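Home | Entries | Older | Newer | About

3 min read

27/11/2020

Second day of driving the Lalari arm around its pretend house. Suqin Jiang gave me the controller and said I'd have the hang of it in 28 minutes. I did not. My thumb pushes left, the arm goes somewhere that is left only if you are the arm, and all of this gets saved as a lesson.
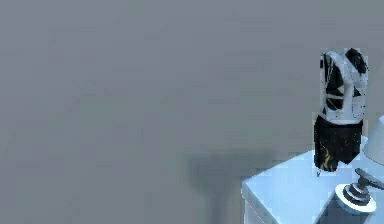
I still don't believe the machine learns what Suqin says it learns. She talks about intent. I think it learns my wobble. My first try today was at the nightstand, and I spent most of it arguing with Weidong Fu over what the tall black and white thing beside the lamp was meant to be. It looks like a sleeveless top to me, jagged edges and all. If two grown people can't name it, what am I showing the robot? Weidong says the name doesn't matter. Maybe. He also said that about the Bornari trial, and that got 5 good runs out of 380.

Ate lunch at my desk. Cold rice.
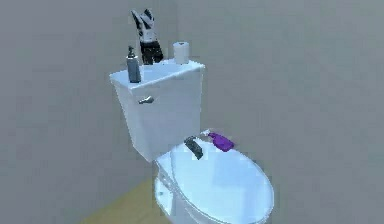
Tomás Coelho wants slower demonstrations, and Esperanza Halvorsen wants faster ones, so I went at my own speed and expect complaints from both. The bathroom was worse for nerves. Getting the gripper down between the soap dispenser and the toilet paper on top of the tank leaves me very little room, and I hold my breath like an idiot over a roll that isn't even real. The purple spray bottle lying on the lid is a job I'd happily leave to someone else.

Suqin wants more runs by January. I told her I'd do them, and that I'd want to see the thing work once without my hands on it before I clap. She wrote that down too. Thumbs sore. Bed.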